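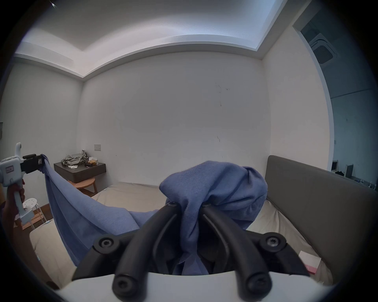

4. What people keep on the bed, and why it moves

4.1 Setting and households

The 39 households came from two towns, Karitz and Virnero, and were found through a notice in the library and one in the bus office. Mostly rented places. Karitz is older housing, small rooms, radiators under the windows. Virnero has more single-family homes and a good deal more closet space, which matters for what follows. We asked one adult per household to keep a linen diary and to let us do a walk-through at the start and again in December. Two households in Karitz moved during the study and kept going from the new address. We left them in.

The diary was a plain notebook. One line for each time a piece of household cloth was washed, moved to another room, given a new use, or thrown out. We said "cloth" on purpose and didn't give a list, so people wrote down sheets and towels but also dish rags, a dog blanket, curtains, the cover from an ironing board. In total 1,000 lines were coded. Lines about clothing were dropped unless the clothing had become something else (an old T-shirt cut up for windows counts, a T-shirt doesn't).

Coding was done by the first author and checked by Catherine Laing, who had not met any of the households. Where we disagreed we talked it out. Most of the disagreements were over the same small problem, see 4.3.

4.2 The downward path

Earlier work on household goods often describes a path that runs one way. Good towel, everyday towel, gym towel, rag, trash. Our diaries show this path, and it is the one people told us about when we asked them flat out how they handle old linen. Everybody has the story. "It goes down till it can't go down anymore," as a woman in Virnero put it, while holding a bath mat she had plans for.

The lines in the notebooks are messier. Things go down and stop. A hand towel demoted to the garage in the first week came back to the kitchen when guests had used up the rest, and then just stayed there. A fitted sheet with a tear was used to cover a sofa during painting, washed, mended, and put back on a child's bed. We call these returns. They are spread over both towns and over all household sizes, and they tend to follow a wash. Washing seems to work as a kind of reset: the item comes out of the dryer or off the line, gets folded with everything else, and the person folding has to decide again where it lives. Often whoever folds isn't the one who demoted it. So it goes back on the shelf.

Returns were more common in Karitz. Our first guess was money. It does not hold up well against the income question, though the sample is small and we would not push this in either direction. Shelf space looks like the better bet. In a Karitz apartment there is one closet and the rags are on the same shelf as the towels, so the line between them is a fold and a few inches. In Virnero the rags live in the garage or the basement and have to be carried back up by somebody.

4.3 Cloth that has no name

The problem that kept coming up in coding was cloth the household itself could not name. Respondents wrote "the soft blue one," "mom's thing," "towel/blanket?" and in one notebook, for the full length of the study, "it." Texture was part of this. Woven terry is a towel, everybody agrees, and smooth cotton that fits a mattress is a sheet. Knit-textured pieces in a middle size were where the naming fell apart. The blue cloth in Figure 1 is of this sort: soft, knit-textured, could be a towel, could be something else. Laing coded such pieces as towels and the first author as throws untill we gave up and made a separate group.

Figure 1. Soft knit-textured cloth in a muted blue, in a bedroom. Coded "unnamed."

The unnamed group turned out to be the most mobile of all. Sheets move between bed, wash and closet. Dish towels move between kitchen, wash and kitchen. Unnamed pieces had been, by the respondents' own notes, on beds, over chair backs, under cats, around a casserole on the way to a church supper, rolled against a drafty door, over a car seat in summer. They were washed on no schedule that we could find. A respondent who changed her sheets every week like clockwork had no idea when the throw on top of them was last washed, and said so, a little annoyed at us for asking.

It also lasted. Very few unnamed pieces were thrown out during the study. Our reading is that a thing has to be a bad example of something before it gets tossed. A thin towel is a bad towel. A thin piece of soft cloth with no name is still fine, there's nothing for it to be bad at. We offer this as a guess. Lengyel (personal communication) makes a similar point about kitchen containers, where lidless tubs outlive the ones with lids.

4.4 Beds as sorting tables

We had planned to treat the bed as a place where linen is used. The walk-throughs changed our minds pretty fast. In most of the homes the bed was also where clean laundry was put down, sorted, folded, and – if the evening got away from people – moved to a chair so somebody could sleep. It is the biggest flat surface in most homes and it is near the closet. The dining table is nearer the washer in several of the Virnero houses and people still walked past it with the basket.

When we asked why, the answers were short. Cleaner. Softer. Can sit down. "Because then I have to finish," from a man in Karitz, father of three, who then told us about the chair. Tables were thought of as food places even in homes where no meal had been eaten at the table in weeks.

This has a plain effect on what ends up as bedding. Pieces set down on the bed to be sorted sometimes are never sorted. They get spread out, or pushed to the foot, and after a few nights are written in the diary as being "on the bed," same as the quilt. Some respondents noticed it themselves on reading back through their notebooks. The foot of the bed in particular seems to take in cloth. Nobody in the sample described deciding to put a towel there for good.

Partners did not always agree on what counted. In several two-adult homes the diary keeper's list for the bedroom and the other adult's list, collected seperately at the second visit, differed by at least one piece, nearly always something at the foot of the bed or over the headboard. Neither list was wrong as far as we could tell. One person saw bedding and the other saw laundry.

4.5 Ratings of attachment

At the second visit we asked people to rate pieces on a 5-point scale, from "would not notice if gone" to "would be upset." We had hoped for a clean link between age and rating and didn't get one. Wedding linen scored low more than once (too stiff, never used, kept out of duty). High ratings went to pieces with a clear person behind them and to pieces that were simply good to touch. Several people picked the cloth up before answering. Two rubbed it on their face, then gave a number.

Respondents over 70 gave fewer middle scores than the rest. They either cared or didn't. They were also the only ones who dated their linen without being asked, by move or by child: "that's from the Brostard house," "that's before Peter." Younger respondents dated pieces by store, when they could at all. We didn't have a question for this and should have.

A note on the unnamed group again. Ratings were high, higher than we would have thought from how little people could say about the pieces. Where did it come from? Don't know. Was it bought? Probably not, who would buy it. Would you be upset? Yes, five. The gap between knowing and caring comes back in Section 5, where we set it next to Kun's interviews on hand-me-down tools.

4.6 Limits

The usual ones plus a few. Keeping a diary makes people look at their towels, and at least three households cleared out a shelf in the first month, which they put down to us. Washing may be overreported for the same reason. We have one keeper per home and the keeper was mostly the person who did the laundry, so what we call the household's view is in large part that person's. The second visit fell close to the holidays, when guest linen is out, and some pieces listed as "in use" would have been in a box at any other time. Walk-through notes were typed up by 15th August for the first round; the second round took longer and a few of the rooms were described from memory the next morning. Those rooms are marked in the appendix table and were left out of the shelf space comparison.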